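FOR IMMEDIATE RELEASE

Plisico Asks Dondton to Sit Down for Its Coffee, at Least in February

DONDTON – Plisico, the neighborhood coffee company best known for its dark roast and its refusal to play music before noon, will spend the whole of February without a single paper cup. Customers who want to drink on the run will be invited to run a little later.

The monthlong program, called Stay Put, begins at the Cervantes Street shop and applies to every drink on the menu, including the one with the whipped cream that the staff would prefer not to discuss. Coffee will be served in ceramic, on a saucer, at a table. Those who bring their own travel mug will be served without argument, though they may be looked at.

"We spent years teaching people to leave as fast as possible, and they got very good at it," said Tamara Olteanu, founder of Plisico. "Then we wondered why the shop felt like a bus station. I would like to meet some of the people I have been selling coffee to."

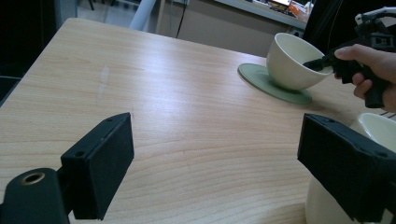

Olteanu opened Plisico with 2 tables and a secondhand espresso machine that frightened the neighbors. The takeout counter came later and soon took over. By last fall the line was going out the door each morning while most of the chairs went unused, and the company was paying for 1,000 paper cups a week. The lids came separately and never fit.

During Stay Put, the takeout counter will be turned over to pastries, newspapers and a jar for lost gloves. The shop will open at 7 a.m., as it always has. Any customer who stays for one full cup will have a card stamped, and a card with 7 stamps earns a free slice of the walnut cake. The company notes that the card is also paper and is prepared to hear about it.

To make sitting down more attractive, Plisico has added seating for a total of 70, repaired the draft by the side window and replaced the stools, which Olteanu describes as "designed by someone who hated guests." Wireless internet will remain available. The password will remain on the chalkboard, in handwriting that regular customers have learned to read.

The ceramics are new as well. Plisico bought them from Cleketti, a small pottery that had never before taken an order from a coffee shop and asked several times whether the number was correct. The cups were tested by the morning staff, who dropped a few on purpose and a few more by accident. Replacements are budgeted for.

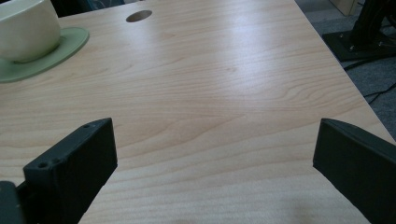

Furniture took up more of the planning than anyone at Plisico expected. Olteanu wanted pale wood, on the theory that a dark room in winter sends people home, and she got her way over the objections of everyone who wipes things down for a living. A blond top with a wavy grain running across it does wonders for a gray morning, and its glossy finish throws the light back at you. It is less forgiving about smudges, which show up on a surface like that with great loyalty. Cloths have been ordered in quantity.

Reaction among regulars has been mixed. One longtime customer said he supported the idea completely and asked whether it could start after he retired. Another wanted to know if standing near a table would count. It will not.

Plisico has made no decision about March. If the month goes well, paper cups may return for afternoons only, or not return, or return at a price Olteanu calls "educational." If it goes badly, the company has a storeroom full of lids and knows how to use them.

Tables cannot be reserved. Dogs are welcome under them.

About Plisico
Plisico roasts and serves coffee in Dondton. It has one shop, one roaster and no plans for an app.

Media contact: Tamara Olteanu, at the Cervantes Street shop, most mornings after the rush. Reporters are asked to have a seat.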